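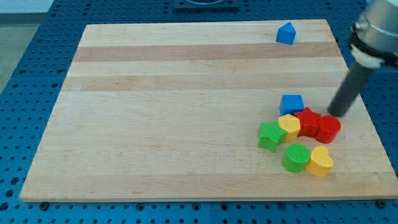 Slide 1. Shape blocks on a maple board, the blue house off by itself near the top.

Speaker notes, Utville toy and play evening, 9/27/20

Start with the claim. Sets like these are sold as "early maths". Pause. Ask who believes it. I don't, or not much.

Point to the two stars, one red, one green. A child sorting by colour splits them up. A child sorting by shape puts them together. Both are right, and the Rareo leaflet only gives marks for one. Say this slowly, it usually gets an argument going.

Hexagon and heart are both yellow. Same problem.

The Cimis survey: 2,704 families, 7 questions, and every answer came from parents who had already paid for the blocks. Don't be rude about it — just read out question 5.

What I will grant: they are nice to handle, and a plain board makes a better place to sort than a carpet.

If there's time, the Bhattacharjee sorting trays. Dearer, same doubts. Skip if we are running over.

Leave 5 minutes for questions. Lids back on the tubs before the tea comes out.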